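Moving a Hand-Folding Station to Assisted Folding: Setup and Staffing Guide

This guide covers the changeover of a garment folding station from fully manual work to assisted folding, in which a two-finger gripper arm handles the flat, repeatable items and a person handles the rest. It was written for the returns and repair floor at Vieira, where the Darnlow site made the change on one line in May and on the second line later. The software referred to throughout is Vurka, release 7. Screen names may differ in earlier releases.

Before you start

You will need the station drawings, the current item list, and one full shift of manual folding records. You will also need the people who fold at that station. Do not plan the changeover from the records alone. At Darnlow the item list held 338 styles, and the records gave a single average time for each. The folders knew which styles slid off the table, which ones had a heavy trim on one side, and which ones were always set aside for the end of the shift. None of that was written down.

Step 1. Sort the item list

Divide the styles into three groups in Vurka under Items > Handling.

Group A: single-layer or thin items with two straight edges. The arm folds these without help.
Group B: items the arm can fold after a person has laid them flat and closed any zipper or snap.
Group C: items folded by hand.

Have two folders sort the list separately, then compare. Where they disagree, put the style in the slower group. It can be moved up later. Moving a style down after the line has been balanced means changing the staffing plan, and people will already have been told what that plan is.

Step 2. Set the grip points

Open Items > Grip and enter one lead point and one follow point for each style in groups A and B. Points are set on a sample garment at the station, with the station lights on. Keep both points at least 40 mm from any seam end, snap or drawcord exit. Start with grip force at the lowest setting and raise it one notch at a time until the item lifts without slipping on five lifts in a row.

Run the sample at reduced speed with the guard closed. If the fabric shows a pad mark after the lift, lower the force and move the point.

Step 3. Reassign the work

Manual folding at Darnlow used one role, Folder. Assisted folding uses two.

Layout: lays group B items on the table, closes fasteners, presses Present when the item is ready. Folds group C by hand at the side table.
Check: inspects folded items, clears stops, corrects grip points.

Rotate the roles every two hours. The first plan kept people in one role for the whole shift, and the layout side complained of sore shoulders by the second week. The reach to the middle of the table is longer than the old folding reach, and the arm sets the pace unless you tell it otherwise. Set Pace to Operator in the station menu. The arm then waits for the Present button. In Timed mode it runs on its own clock, and we do not use that mode on any staffed line.

Check work pays at the higher grade. Settle this before the first live shift — at Darnlow it was left open, and the folders were correcting grip points for more than 26 shifts before the grade was changed.

Step 4. Handle padded and quilted items

Quilted outerwear gave the most trouble during the changeover, and most of it ended up in group C. The stitched channels fold easily along their length and resist folding across it, so a grip point that works on one panel may fail on the next. The dark teal-green piece between the gripper jaws shows the difficulty: the wide panel lies flat, but the channels narrow to one side where the cloth bunches, and a gathered section with its own seams sits below the panel.

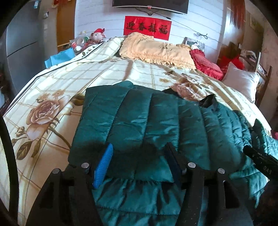
For items of this type, place both grip points on the same panel and keep them out of any gathered area. If the layout operator cannot get the panel flat in two passes with the palm, the item goes to the side table. Mark it C at the station screen so that the next one is routed there directly.

Step 5. Review after the first live shifts

Print the stop log and go through it with the operators from both roles. Look first at stops marked Cleared by Hand. A style with repeated hand clears belongs in a slower group, whatever its average fold time. Look next at skipped rotations. If these cluster before a truck cutoff, the station is short one person for that period — adjust the schedule and leave the rotation interval as it is.

Save the revised handling list under a new name and keep the old one until the next review.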